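Dronolberg Guest House: upstairs bedroom check, August, with comments

Smoke alarm. Pressed the button. It works, and so do the neighbors' dogs. PASS

Window opens fully. Eventually. PASS, with a shoulder.
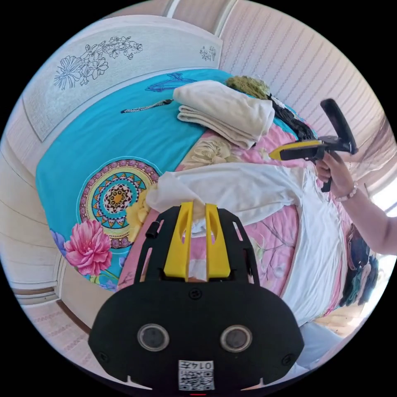 Outlets. One by the door is loose enough to wiggle. Cover it and call Ferraro before anyone plugs in a hair dryer. FAIL

Space heater. Cord is fine, tip switch is fine, label says 700 watts. Keep it 100 centimeters from bedding, which in a room this size means the hallway. PASS

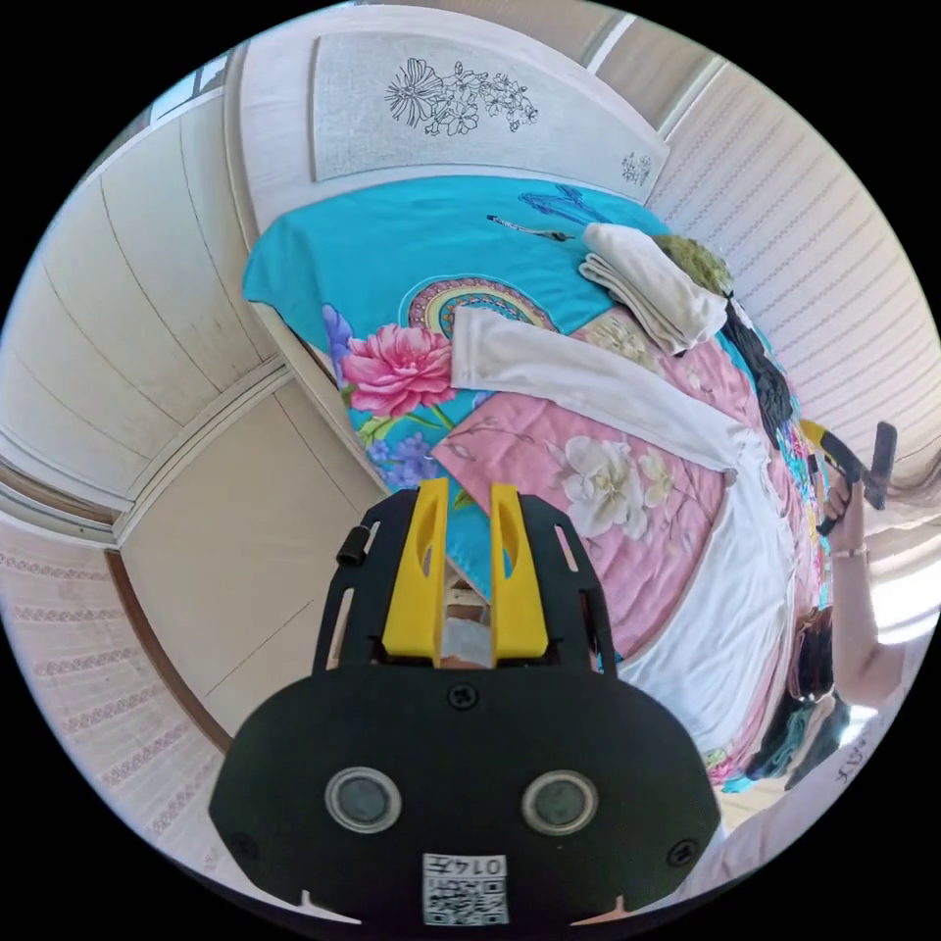

Rosalie Wieser wants it noted that the hallway is the fire exit, so the heater can't live there either. Noted. Changed to FAIL.

Bed frame. Slats tight, no sharp corners at shin height. My shin did the test. PASS

Carbon monoxide alarm. Date stamp says it is roughly 10 years old. Replace.
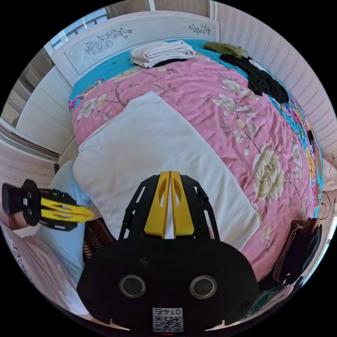
Slamet Menon: I replaced that one in spring, you checked the old one in the drawer.

Fine. New one PASS, drawer FAIL.

Stair rail. 2 screws missing at the top, same as last time.

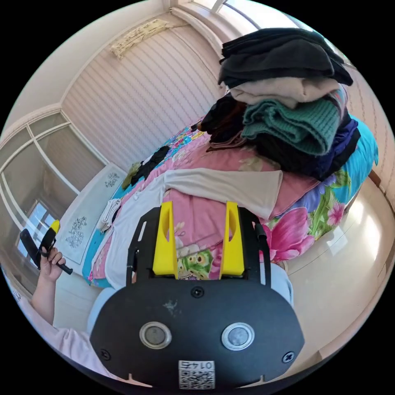 Whoever has the screws may return them to the Miklow tin, no questions asked. Recheck before the next guests. Bring a flashlight.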